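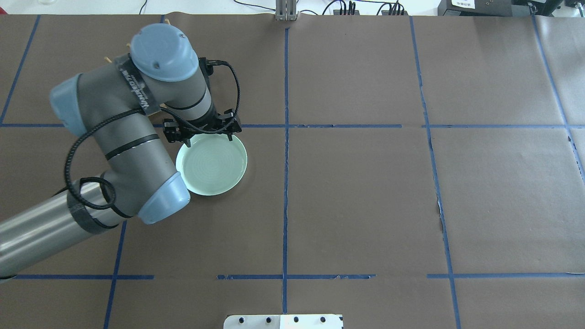 木の水切りラックにお皿を立てると、お皿が前に倒れます

Colette Guérin
カテゴリ:台所・食器　投稿:7月

こんにちは。日本語は勉強中ですので、変な表現がありましたらすみません。

私は市川のアパートに住んでいます。先月、Tovdenというお店で木の水切りラックを買いました。二本の長い木の棒が平行に並んでいて、そこに丸い棒がたくさん立っている形のものです。色は薄く、表面には何も塗っていないように見えます。説明書には長さ294ミリ、幅104ミリと書いてありました。棒の高さは自分で測りましたが、63ミリでした。

お皿は薄いミントグリーンの丸い皿で、ふちが少し高くなっています。平らな部分が広く、深さはあまりありません。この皿をラックに立てると、一枚だけのときは大丈夫ですが、二枚目を入れるときに一枚目が前に動いて、ときどき倒れます。まだ割れてはいませんが、ふちが欠けることが心配です。

次の三つのことを教えていただきたいです。

まず、お皿の入れ方に順番がありますか。私はいつも手前から入れています。

それから、ラックの向きについてです。流しの横が狭いので、ラックをまっすぐではなく、斜めに置いています。これは倒れる原因になりますか。

最後に、木が湿ったままになることについてです。朝洗った食器を夕方に片付けるとき、ラックの下の面がまだ少し湿っています。かびが出る前に何かしたいと思っています。

金属のラックに替えるという方法もありますが、木の見た目がとても好きですので、できればこのまま使いたいです。よろしくお願いいたします。

回答 3件

Shazia Memon
ベストアンサー

こんにちは。私も外国から来て、日本で木のラックを長く使っていますので、分かることを書きます。

一番大事なのは、皿の下のふちがどこに当たっているかです。丸い皿は下の一点に重さが集まります。この点が二本の横木の間に落ちていれば、皿は安定します。横木の上に乗っていると、少し触っただけで転がります。入れるときに、皿を棒の間に置いて終わりにしないで、軽く下に押して、横木の間まで入ったことを確かめてください。

順番は、奥から手前に入れるほうがいいと思います。手前から入れますと、二枚目を持った手が一枚目の上を通りますので、ふちに当たりやすいです。取り出すときは反対に、手前から取ります。

皿の大きさが違うときは、大きい皿を端に、小さい皿をその隣に立てます。真ん中に一番大きい皿を置くと、両側の皿が取りにくくなります。

斜めに置くことは、それだけでは倒れる原因になりません。平らな台の上なら、角度は自由です。ただ、ラックの角が台から少しでも出ていると、そこがゆれます。四つの角を指で順番に押して、かたかた動かないかどうか見てください。もし動くなら、動く角の下に薄いシリコンのシートを小さく切って入れます。私の家ではこれで直りました。

それでも前に倒れる場合は、棒の高さが皿に足りないのかもしれません。63ミリの棒は、中くらいの皿には十分ですが、直径の大きい皿では半分より下しか支えません。大きい皿は一枚おきに、間を一つ空けて立てると、隣の皿にぶつかりにくいです。
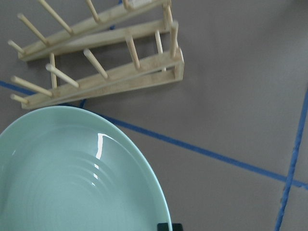
お皿の表は、全部同じ向きにしたほうがいいですか。

同じ向きにそろえてください。表と裏が混ざると、ふちの出ている側どうしが近くなり、狭いところに水が残ります。右利きの人は、表を左に向けると、右手で裏側を支えながら持ちやすいと思います。

湿り気については、ラックを台にぴったり置いたままにしないことが役に立ちます。食器を片付けたあと、ラックを横にして、壁に立てかけておきます。木の切り口のところ、つまり端の四角い部分は水をよく吸いますので、そこを下にしないようにします。私は毎晩これをしますが、2年使って、黒い点は一つも出ていません。

丸い棒の根元も見てください。棒が差し込んであるところに水がたまりやすいです。古い歯ブラシで軽くこすって、乾いた布でふけば十分です。洗剤はほとんど要りません。

皿の下に敷くものを使う場合は、紙よりも布がいいです。クラフト紙は、作業台を汚したくないときには便利ですが、水を吸うとしわになって、端から破れてきます。濡れた食器の下には向きません。

長くなりました。うまくいくといいですね。

市川の台所
回答

木のラックは重い皿に向きません。ステンレスにしたらどうですか。すぐ乾きますし、かびも出ません。前に木のを使っていましたが、1年で捨てました。

Jetcombeの食器係
回答

小さい食堂で働いています。店では木のラックは使いませんが、家では同じような形のものを使っています。

Memonさんの書いたことにだいたい賛成です。一つだけ違う意見があります。私は奥からではなく、利き手の反対側から入れています。ラックを横向きに置いている人は、奥と手前よりも、左と右で考えるほうが分かりやすいです。右手で入れるなら左端から始めます。

油について書いている人がいないので、付け加えます。何も塗っていない木なら、食器用の木に使える油を薄く塗る方法があります。手順は次の通りです。

ラックをよく乾かします。晴れた日に半日、風の通る日陰に置きます。直接日に当てると反ることがあります。
布に油を少しつけて、横木、丸い棒、端の部分の順に塗ります。
15分待って、余った油を別の布でふき取ります。
そのまま一晩置きます。次の朝に触って、べたべたしなければ使えます。

台所の普通のサラダ油は使わないでください。あとで臭くなります。油がしみた布は、丸めたままごみ箱に入れると熱を持つことがあるので、水に濡らしてから捨てます。

ミントグリーンのような薄い色の皿は、塗ったばかりの木に触れると色がつくかもしれません。最初の何日かは、いつもの皿ではなく、汚れてもいい皿で試すと安心です。

Colette Guérin
質問した人からのお礼

皆さま、ご回答ありがとうございました。

Memonさんのとおりに四つの角を押してみましたら、右の手前の角が少し動きました。シリコンのシートを持っていませんでしたので、びんのふたを開けるときに使うゴムのシートを小さく切って入れました。今は動きません。

お皿は奥から入れて、下に軽く押すようにしています。昨日と今日は一枚も倒れませんでした。大きい皿は間を一つ空けています。そうすると入る枚数が減りますが、二人の家ですので困りません。

ステンレスも考えましたが、もう少し木のラックを続けてみます。油は、来週、天気がいいときに塗ってみるつもりです。一つ分からないことがあります。くるみの油とあまにの油が同じ棚に売っていましたが、どちらを買ったほうがいいでしょうか。

Jetcombeの食器係
返信

あまに油のほうがよく固まります。くるみ油でも塗れますが、乾くまでに時間がかかりますし、家族やお客さんにくるみのアレルギーがある人がいれば避けてください。どちらの場合も、びんの裏を見て、ほかの油が混ざっていないものを選びます。小さいびんで足ります。

Colette Guérin
返信

よく分かりました。あまに油の小さいびんを買います。ありがとうございました。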